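From: Platlow Old House list
Subject: Re: [oldhouse] Knob does not come back after turning
Date: April 2019

Hello all,

I answer under the quoted parts. I am sorry for the long message, I had the same trouble with four doors and I wrote down what I did. English is my third language, so please ask if something is not clear.

> We moved into the house in January and two of the inside doors
> have a knob that stays where you leave it. You turn it, the latch
> goes in, and then you have to turn the knob back by hand or the
> door will not stay closed.

If the knob is loose in the hand and has no strength at all, the spring in the latch is broken or it came off its pin. If the knob comes back slowly, or only sometimes, the spring is usually good and something is rubbing. Please check this first, before you order anything. Take off both knobs and both plates, put a flat screwdriver in the square hole of the latch and turn it with only two fingers. When it snaps back well, your latch is fine and the trouble is in the plates.

In my house, three of the doors had a good latch. The screws of the plate were too tight and they pulled the plate against the collar of the knob. I loosened each screw by half a turn and the knobs worked again. I felt a little stupid, as I had already bought a new latch from Gralen for one of them. They took it back without a discussion.

> I sprayed oil into the hole and it was better for one week, then
> worse than before.

Yes, this happened to me also. Thin oil washes out the old grease and then it takes in dust. If you have the latch in your hand anyway, wash it in mineral spirits, let it dry one night on a newspaper, and put a small amount of white grease on the tongue and on the place where the spring sits. Do not fill the case with grease. My father-in-law did this and in cold weather the latch did not move at all.

> The old latches are marked Weltis. Does somebody know if they
> can still be bought, or what fits in place of them?

I do not think you can buy them new. The shop in Platlow had a box of used ones, but you must bring the old one with you and compare, as there are at least two sizes with the same face plate. Measure from the edge of the door to the middle of the square hole, and do it on the door and also on the latch. A modern latch can fit, but in my case the square bar was thicker than the hole and I had to buy the bar together with the knobs.

> Last question, and then I will be quiet: the knobs are all
> different and we want to have one kind in the whole upstairs. The
> doors will be painted dark brown. Brass or gray?

My opinion is gray, but let me put it in order, because the color is the smaller part of the work.

1. Count what you need

Each door takes two knobs, two plates, one bar and one latch. We have 9 doors upstairs and downstairs together and I ordered for 14, so I have spare parts in a drawer. This was too many. I would now order one extra set and no more. If someone needs gray plates, write to me off the list.

2. Choose the plate before the knob

The plate has to cover the mark of the old one. Ours left a pale outline on the wood, and the first plate I liked was shorter than that outline. You can fill and paint, but when the light comes from the side you will still see it. A plate with slightly cut edges is also kinder to the sleeves of a sweater than one with sharp corners.

3. Look at the colors together

Brass on dark brown is warm and traditional and I understand why people like it. In our narrow hallway it looked heavy to me. Gray is quieter, and the walls can stay in some kind of beige without a fight. Try also with the floor, a light wooden floor changes everything. The brown we used is called Min, and it is darker on the door than on the small card.

Gray plate:
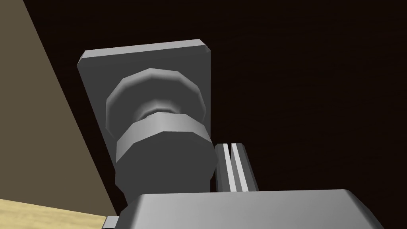 Plate and knob against the very dark brown:

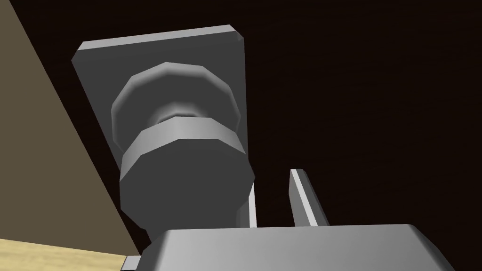 Dark brown panel with its raised rim, beige behind: 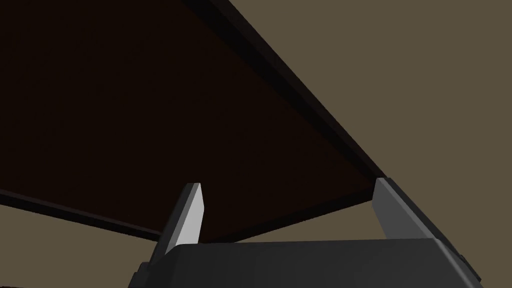

Light wooden floor:

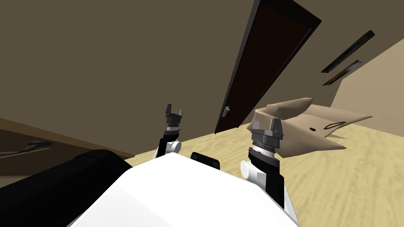 4. Paint first, hardware after

I did it the other way on the first door, with tape around the plate, and the paint made a small hill along the tape. When I took the plate off later, it pulled away a strip. Remove everything, also the latch, and put a piece of rag in the hole so the paint does not run inside. Two thin coats are better than one thick coat. With us the second coat stayed soft for many days, and 13 days after painting I could still press a fingernail into it. So do not screw the plates on in the same weekend, they will stick.

5. Putting it together

Set the latch with its screws only half tight. Put the bar through, put on both knobs, turn them some times, and then tighten the latch. After this come the plates, and here again please do not use force. If the knob becomes stiff when you tighten a plate screw, go back half a turn.

One thing I could not solve is the bathroom door, where the lock is separate and sits too close for the new plate. I left the old plate there. If anybody on this list has cut a plate shorter without ruining the finish, I would be glad to read how you did it.

With kind regards from the upper end of Platlow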